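Facilities Help Desk, Greenwood Campus
Ticket 246: Hot water slow to arrive, second floor restrooms
Category: Plumbing / Domestic hot water
Priority: Normal
Status: Resolved, monitoring through February

Reported issue
Occupants on the second floor report that the restroom faucets run cold for up to 5 minutes each morning before warm water arrives. The first floor is not affected. The problem was first noticed after the holiday shutdown.

Initial response
The Help Desk confirmed that the water heater in the basement was operating and that no fault was shown on its control panel. The requester was asked whether the problem continued later in the day. The requester replied that water was warm by 10:00 a.m. but cooled again if the faucets were left unused over lunch.

Site visit
The technician measured the supply leaving the heater and found it within the normal range. The return line was at room temperature along its full length, which indicated that water was not circulating. The Uvetti pump on the return line had power and its indicator light was on. Both shutoff valves beside the pump were open. 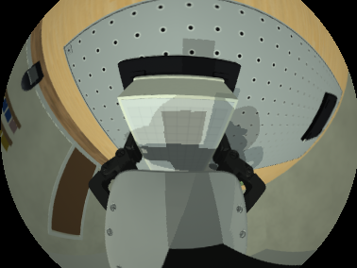

Gripper holding an object, simulated view.

The timer that controls the pump was then checked. Its clock was 5 hours behind, and the pump was therefore starting well after the building opened. The clock was corrected and the morning start was set to 5:30 a.m. With the timer in manual mode, the pump ran but the return line remained cool.

Second visit
Air was bled from the high point of the return line in the Tradham Wing ceiling space. The check valve downstream of the pump was removed and found to be stuck nearly closed with scale. A replacement was ordered from Starkholm under the existing supply agreement and fitted at 2:00 p.m. on the day it was received. The second floor was without hot water for 46 minutes during this work. Notices were posted in advance.

Result
Warm water now reaches the farthest second floor faucet in under a minute. The requester has confirmed the improvement on two mornings.

Follow-up actions
Timer clock to be checked after any power outage.
Check valve to be added to the yearly inspection list.
Requests for service on the third floor showers should be submitted as a separate ticket.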